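Prikurix Residents' Board > Shared Dining Room > Table surface and dish storage

Galanis_Housing
Posted in July
Residents are reminded that the dining table in the shared room was refinished this month at a cost of $149. Dishes are to be returned to the cupboard after each meal and are not to be left on the table overnight. Plates should be lifted when moved and never slid across the finish.

brurker6
I support the notice in general. I would ask the office to reconsider the overnight rule, as those of us on late shifts eat at 2 a.m. and the cupboard door is loud.

Jullar_East
With respect, the previous finish was ruined in six months by exactly this practice. The rule should stand as written.

brurker6
The previous finish was ruined by hot pans. Cool plates did no harm that I ever observed.

unit2_tenant
Could the office confirm whether placemats are required? The notice posted on the door says "recommended" and the one in the hallway says "mandatory."

Galanis_Housing
Placemats are recommended for plates and bowls and mandatory for cookware. The hallway notice will be corrected.

Jullar_East
I would also raise the matter of stacking. The plates are not all one set, and a heavy one set down on its rim will mark the wood. Water bottles should be kept closed - standing water is the worst thing for a gloss finish. 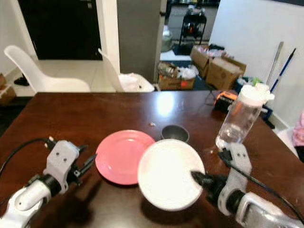 Dining table with the pink and white plates, the small dark bowl and a water bottle.

unit2_tenant
Thank you. The shine is considerable. I would have preferred a satin finish, which shows less glare at breakfast.

Jullar_East
I disagree. Gloss is easier to wipe clean and crumbs are visible at once.

Galanis_Housing
The finish will not be changed this year. The request regarding the cupboard door has been forwarded to maintenance, and the overnight rule remains in effect until further notice.

brurker6
Noted. Please post the date of the door repair when it is known.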